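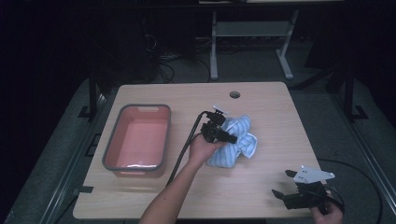
Cloth handling with two cabled hand-held grippers.

The Sulonlow pad fault was a recurring failure of the finger pads on hand-held grippers used to record cloth-folding demonstrations for the Sulonlow project. Fibres worked loose from the felt facing of the fingers, the pads wore unevenly, and the grip on thin fabric became unreliable. The fault also upset the reading of finger opening stored with each recording. It was first logged by the project's operator, Tarkholm, on May 31, 2022, and affected 22 grippers. No injuries were reported.

Background

The Sulonlow project recorded people folding and moving household textiles with a gripper in each hand. The recordings were used to train a two-armed folding machine built by Barrios. The finger opening was measured at the linkage and sent by cable to a recorder, along with the position of the tool.

Early trials had used fingers with no facing. These held rigid objects well but let thin cotton slide when it was pulled sideways. Felt pads were added to raise friction without marking the fabric. The pads were cut by hand from sheet and glued to the fingers, and no limit on their service life was set. The maintenance sheet asked only that missing pads be replaced.

Description of the fault

Wear began at the edges of the pad, where fabric was pulled across the corner of the finger. Fibres lifted, caught on the weave and were drawn out further with each grasp. In its later stages the fault took one of two forms. In the first, the pad thinned at the tip and the fingers closed on the cloth only at their base. In the second, loosened fibres and lint from the cloth packed into a hard layer, which held the fingers slightly apart when they should have met.

A worn pad was not always easy to tell from a sound one. Frayed edges, clinging lint and a raised thread at a corner can all be found on pads that still grip, and inspection by eye gave different results between inspectors. Tarkholm later used a pull test with a strip of cotton sheet in place of visual grading.
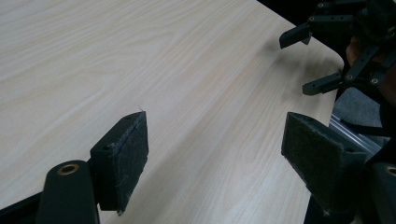 Effect on recordings

The recorder took its zero point from the fully closed position at the start of each session. With lint packed between the pads, the fingers stopped short of that position and every later reading carried the same offset. A folding machine trained on such data tended to close too little, and dropped the upper layer of a fold.

Slipping had a different effect. Operators who felt the cloth move squeezed harder or grasped again, and these corrections were stored as if they were part of the task. A review found 700 recordings with one or both kinds of error. Those with a constant offset could be corrected by calculation. Those with repeated grasps were withdrawn.

Investigation

The investigation was led by Ramiro Moya, a test engineer at Tarkholm. His first report blamed the measuring linkage, and three grippers were stripped before the joints were found to be within tolerance. The pads were then examined separately on a bench rig that opened and closed a pair of fingers on a moving strip of fabric. Fraying appeared after about 2,000 cycles on coarse cloth and later on smooth sheet.

The report listed the lack of a replacement interval as the main cause. It named the open cut edge of the felt as a contributing cause, and noted that the start-up check accepted any closed position as zero. A suggestion that the glue had softened was tested and rejected.

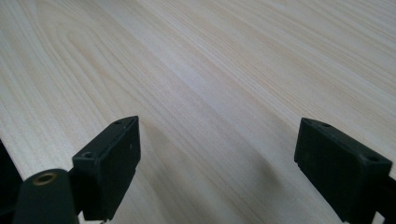

Bare fingers were used as the reference for the revised zero check, as they remove pad thickness from the measurement. The operator closes them fully, stores the reading, and fits the padded fingers afterwards. A difference larger than the nominal thickness of the two pads stops the session. Bare fingers have plain, flat faces, so lint has little to hold on to, and light scuffs such as those on the dark surfaces do not call for a change of part. The round holes in the top of each finger are to be checked for debris at the same time. The brass insert in the mount is checked for looseness and is not cleaned with solvent.

Corrective action

In June the glued felt was withdrawn and replaced by a moulded facing supplied by Carkitz, with a rolled edge and a fixed replacement interval. The new facing gripped slightly less well on dry cotton, and the recommended closing force was raised to suit. Grippers awaiting the new part stayed in use with felt, subject to the pull test before each session.

Barrios retrained the folding machine on the corrected set. The withdrawn recordings were kept separately for work on slip detection.

See also

Finger pad
Gripper calibration
Zero offset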